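Section 2: opening the Uvaleo house for walkers. Read the night before, not at the door.

1. Key is in the box by the side gate. Code 2000. Turn it LEFT.
2. Water main first, then the boiler. Give it 16 minutes.
3. Beds. Bottom bunks stay free until 6 pm for anyone who can't manage a ladder.

**Caution:** ramp is slick after rain. Put the mat down, rubber side under.

4. Stamp pad and register on the hall table. Name, where they walked from, where they're headed. No passport photos, we dont keep them.

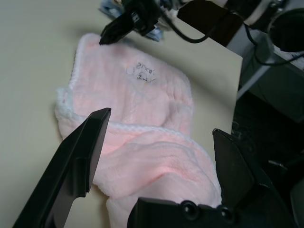
5. Boots off in the porch. Poles too. Bikes go round the back, chained to the rail.
6. Dinner sign-up closes at 5. Phone the count through to Vasylenko, ext. 114. After that it's bread and soup.

**Note:** the Bokham bus doesn't run Saturday. Tell people when they check in, or they'll be standing at the stop at dawn with full packs.

7. Lights out 10 pm. Front door locked, fire door NEVER locked.
8. Morning: everybody out by 8. Walkers who are sick or injured can stay a second night, write it in the register and ring Alla for a ride to the clinic.

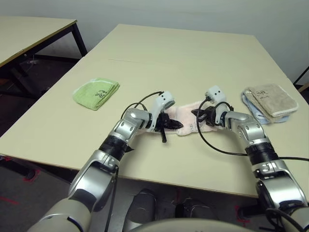
Keerthana Venkataraman adds that 8 is too early in November, its still half dark on the hill path, and she lets people sit in the kitchen until 8:30. Fine. Kitchen only, dorm gets locked at 8 regardless.

9. Boiler off, then water. Key back in box, scramble teh code.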